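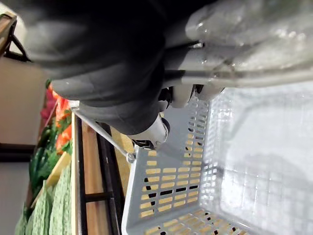
Home > Boards > Play Shops, Practice Rooms & Pretend Markets > Fixtures and furniture

Topic: Gray plastic basket + small round table, keep or swap?
Started May 2020

plumbago_jen
OK, table people, I need opinions. Our practice shop (we call it Mercado, it's a corner of a small carpeted room, don't get excited) now has real shopping baskets. Light gray plastic, slotted sides, grid bottom, thin metal handle that folds down onto the rim. They're the Jamo ones, if anyone knows them. Before this we had wicker, and the wicker shed little bits all over the carpet and snagged everybody's sweaters, so I'm not sorry.

The produce stand is staying. It's the Barkari, light brown boards with black metal, and it's where the fake veg lives, the red and orange stuff plus the big leafy greens with a wooden crate next to them. That part I love!! The part I don't love is what happens after people shop. They pick up a basket, fill it from the stand, and then put it on the round table to unpack, and the table is just too small. It's the Imolero with the white marble pattern and the gold base. Pretty as anything. But a basket is rectangular and a table is round and you see where I'm going.

I'd like to keep it, the room is gloomy enough with the gray carpet and I want one nice thing in it. Pacita Aquino, who I share the room with, would like it gone by the weekend. So: keep or swap? And what do you all do about baskets on little tables?

tallboy_rex
Swap. Next question :)

Seriously though, a checkout surface needs straight edges. You want people to slide the basket along, stop, take things out, and have somewhere flat for the things to go. A round top gives you one good spot in the middle and then it's all curve. I had a round one in our toy shop corner for a whole winter and the peppers were on the floor more than they were on the table.

plumbago_jen
Rex, I knew you'd say that. You said it about my last table too.

tallboy_rex
And was I wrong about your last table

plumbago_jen
I'm ignoring that.

Here's how it sits at the moment, anyway: 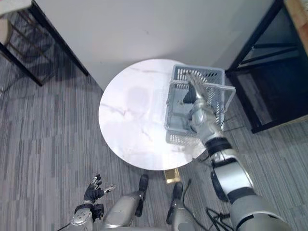 Basket on the round table, handle swung out over the side.

One corner sticks out a little past the rim. It hasn't tipped over on us yet but I look at it and my shoulders go up.

mrs_okra
Oh I think that's fine?? Plastic baskets are so light. If there's nothing in it but fake lettuce I can't see what's going to happen. Push it to the middle and get on with your day.

I want to hear more about the marble top. Does it show fingerprints? I've been eyeing one like it for our reading nook and my sister says they look grubby in a week. She says that about everything, but she did turn out to be right about the velvet.

plumbago_jen
Fingerprints no, glare yes. The pattern hides smudges nicely, it's got all that faint gray veining, but the ceiling lights bounce off it something awful. You get used to it. I wipe it with a barely damp cloth and then a dry one and that's all it's ever had. Don't use the spray stuff with the orange smell, it leaves a film and then everything squeaks.

Helge Viklund
I have the same baskets and I am going to be boring about the handle. Which way it falls matters more than the shape of the table. If you leave the handle hanging out over the edge, somebody walks by and catches it with a sleeve or a bag strap, and then the whole thing comes along for a walk. Fold it down. Every time. We have a rule that when the basket is on a surface the handle is down, and when you pick it up the handle is up, and even the people who forget everything remember that one.

Also the little pivots where the handle meets the rim get stiff. I work them back and forth a few times when a basket is new, and after that they fall by themselves.

tallboy_rex
Agree with Helge on the handle, disagree that the shape doesn't matter. You can have perfect handle manners and still run out of table.

Helge Viklund
I didn't say it doesn't matter. I said it matters less.

tallboy_rex
Fine. How big is the top, Jen?

plumbago_jen
I measured it when it came and wrote it on the box, and then of course the box went out with the recycling. It's 52 something across, I'd have to get down there with the tape again. Centimeters, the leaflet was all centimeters. Let me say 52 cm and if I'm wrong Pacita will log in to correct me.

PacitaA
Logging in to correct you. Not the number, the number's right. I never said "by the weekend." I said I'd like us to think about a rectangular table sometime this year, and I said it nicely.

My real issue is there's nowhere to put what comes out. You take out a tomato and then what? You hold the tomato. You look around. You put it back in the basket. We're supposed to be practicing unpacking, and what people are practicing is holding a tomato.

mrs_okra
"You hold the tomato" is going to be in my head all day, thank you

plumbago_jen
OK she's got a point about the tomato. I hadn't thought of it as a landing spot problem, I'd only been thinking of whether the basket fit. There IS another table over by the chair with the round beige seat, light top with black metal legs, and nothing stops us from using that one for the unpacking. It's just ugly. Well, plain.

tallboy_rex
Plain is what you want in a checkout! Let the marble one hold a plant.

gingham_lou
Different idea from the cheap seats. Keep the round table but use it as the pick-up point at the START. One basket on it, handle down (hi Helge), right where people come in. They grab it, go to the Barkari, fill up, then unpack at the plain table. You keep your pretty thing, Pacita gets her landing spot, Rex gets his straight edges. And a lone basket on a round table looks sort of like a display, like those fancy delis where everything costs $19.

I did this in our corner with a stool. Nothing fancier than a stool. It changed how people moved through the room, they stopped bunching up at the shelf.

Helge Viklund
This is sensible. Put the long side of the basket toward the person, not the short side. It is easier to get a hand around the handle.

mrs_okra
Ooh wait, I'd do short side toward the person. Then you grab the handle and it's already pointed the way you're walking.

Helge Viklund
But then you are reaching over the length of it for the middle of the handle. On these the handle crosses in the middle.

mrs_okra
I have short arms and have been doing it my way at the grocery store since I was nine, so we'll have to stay friends anyway.

plumbago_jen
Tried both. I hate to say it but I like the slanted way, sort of diagonal, so neither of you wins. It also looks less stiff. Pacita turns it straight whenever she passes and I turn it back. 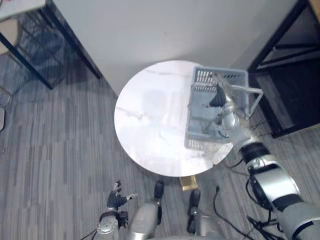 How do you clean baskets with that kind of slotted side without spending all day on each one?

Fill the tub with warm water and a squirt of dish soap, lay the basket in on its side, and go over the slots with a soft brush, the kind you'd use on vegetables. Do the grid on the bottom from the inside first and then flip it over. Rinse with the shower head and stand it upside down on a towel, with the handle out to one side so water doesn't sit in the pivots.

gingham_lou
Saving that, thanks whoever moved it up from the old cleaning thread. I'd been doing mine with a toothbrush like a crazy person.

tallboy_rex
I run mine through with the garden hose. Five minutes, lawn gets a drink.

plumbago_jen
Rex, some of us are upstairs.

While I have everyone: carpet. Ours is gray with streaks, light and dark, and it hides lint beautifully, but a small table doesn't feel as planted on it as I'd like. Does anybody put something under the base? I tried the felt dots and they came off the first time we moved it.

Helge Viklund
Felt is for hard floors. On carpet put a thin board under the base, cut a little bigger than the foot so it doesn't sink on one side. I made mine from a leftover shelf end.

PacitaA
I'd vote yes on a board if it's painted close to the carpet color. If it's raw wood sitting there I'll be looking at it forever.

mrs_okra
I used a cork placemat. It's fine. It's a bit ugly and it's fine.

plumbago_jen
Cork I've got! OK. Update on the plan, for anyone who skims: Imolero stays, goes near the door as the basket table. The plain one gets pulled out and becomes the unpacking table. Handles down. I'm going to try it for 2 weeks and then report back. Pacita has agreed in writing, it's up there, no deleting.

PacitaA
I agreed to a board. I did not agree to anything else in writing. (But yes, let's try it.)

tallboy_rex
You'll be back in January asking about rectangular tables.

gingham_lou
Last thing from me, what do you do about the crates? Mine are light wood too and the leafy bunches hang over and get dragged off every time somebody reaches for the red stuff. I've been propping the greens up with rolled newspaper underneath, which works till it flattens. Is there something better that doesn't cost anything?

plumbago_jen
An old bath towel, folded thick. It doesn't flatten like paper and you can shake it out. Tuck the stems toward the back and let just the leaves come up to the front edge. I went through about 600 rearrangements of that stand before I stopped fiddling, and the towel is what stuck.

gingham_lou
Towel it is. Going to raid the linen closet.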